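**Urholm grants fund moves to two-year payments, cuts reporting load**

- Minimum award rises for small charities
- One report a year replaces four
- Applications reopen in May

The Kolen Fund, which makes grants to community nonprofits in the Urholm area, will pay its core awards over two years instead of one, starting with the next round. The change applies to unrestricted operating grants only. Project grants stay on a 12-month term.

Under the new terms, 70 percent of each award is released on signature and the balance at the start of the second year, subject to a short written report. The fund previously paid in four quarterly installments, each tied to a separate financial return.

Nermina Omerović, grants director at the fund, said the quarterly returns had produced little information that was not already in the grantees' annual accounts. "We were asking for the same figures four times and reading them once," she said. The new report is two pages and uses the grantee's own year-end date.

The fund received 200 applications in its last round and made 62 awards. Staff reviewed the scoring sheets after the round closed and found that organizations with no paid fundraiser scored lower on the budget section, mainly for missing attachments. That section has been shortened. Applicants now submit one budget table and their most recent accounts, audited or independently examined.

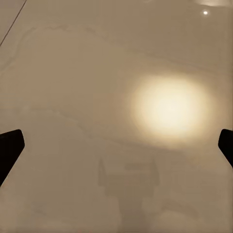
Eligibility is otherwise unchanged. Applicants must be registered, must have filed accounts for at least one full year, and must spend the grant within the Urholm area. Groups that already hold a Kolen project grant may apply for core funding, but the two awards cannot cover the same salary costs.

Nektarios Manolakis, finance manager at the Khúc food and housing charity, said the front-loaded payment would let it sign a lease without drawing on reserves. He was less sure about the second-year condition - the guidance does not say how long the fund will take to approve a report, and a delay would fall in the charity's weakest quarter for cash.

Omerović said a turnaround time would be added to the guidance before applications open.

Existing grantees remain on quarterly payments until their current agreements end. They may request the shorter report form now by writing to their grants officer. Draft guidance and the budget table are available from the fund's office on request.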